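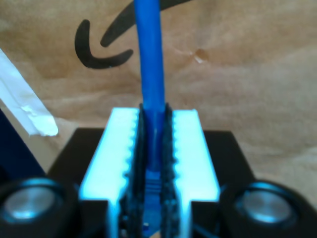 The day my broadband died

I live at the far end of Plundlow, past the chapel and the bus shelter, where the road gives up and turns into a farm track. It's lovely. It's also 7 miles from the nearest exchange, and every winter the wind gets hold of the line and my internet goes off to live somewhere else for a bit.

This January it stayed away for five whole weeks. I'd always assumed I would cope rather well (I own a lot of books, I like baking, I have opinions about people who look at their phones at dinner). By the second evening I was standing on a kitchen chair with my arm out of the skylight, trying to send an email about a gas bill.

What surprised me was how many small things had quietly moved online while I wasn't looking. The surgery wanted me to book on its website. The bin calendar was a download. I couldn't even find out when the Whitfield library was open without going to the Whitfield library, so I went, and it was shut. I sat in the car and ate a sausage roll and felt about a hundred and four.

My provider, Mumitz, was perfectly polite. I was given a reference number, 2459, which I can still recite in my sleep, and told I could follow the progress of my fault on the app. I did laugh at that, though not straight away.

And yet there were good bits! I went to the pub quiz for the first time in years and came nowhere. I learned that the 343 bus goes all the way to the coast if you stay on it, so I stayed on it, and walked along the front at Skestorport in sideways rain with a bag of chips. I wrote two proper letters and got one back. I finished a jumper I'd started before the old kitchen came out – it has one sleeve longer than the other, but it's warm and I wear it to put the hens away.

Then one morning the engineer's van turned up, somebody went up the pole, and by lunch I was back to watching strangers do up bathrooms. I'd missed 5 weeks of the village group chat, nearly all of it about a lost cat, who'd been found on day two.

I still take the 343 now and then. The chips are better on a Tuesday.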